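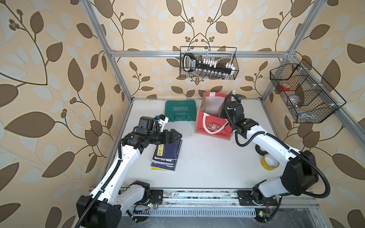

Figure 4. Table layout with book stack, toolbox and tote bag, papered booth.

3.2 Arrangement of items on the table

The tidying task was set up on a flat white table in the papered booth. Three kinds of item were used: thin booklets and notebooks in a stack, a plastic toolbox with a lid, and a tote bag. The layout was drawn up by Raili Honkanen and checked by Nestor Bañez against the plan in Appendix B.

The books are dark navy with yellow edges. Their yellow spine labels contrast well with the covers and were used as the reference for judging how square a pile was. In Figure 4 the pile is slightly fanned, with the lower volumes projecting towards the front. Under the scoring rules in 2.4 a fanned pile is marked as untidy, even where every book is in the correct place.

The toolbox stands behind the books and the red tote to the right of it. A white fabric bag is tucked inside the tote and shows above the rim. Soft items of this sort gave the most disagreement between markers. Loretta Ruiz-Ortega scored a bag above the rim as packed, Alfredo Barredo as not packed. The rule was reworded in June and all 24 layouts were marked again.

Wall storage (the wire basket on the right-hand rail) was left out of the scoring. Items placed there were recorded as "other" in Table 5.

3.3 Marking sheet

Each layout was marked on one sheet with 4 headings: position, alignment, containment, clear surface.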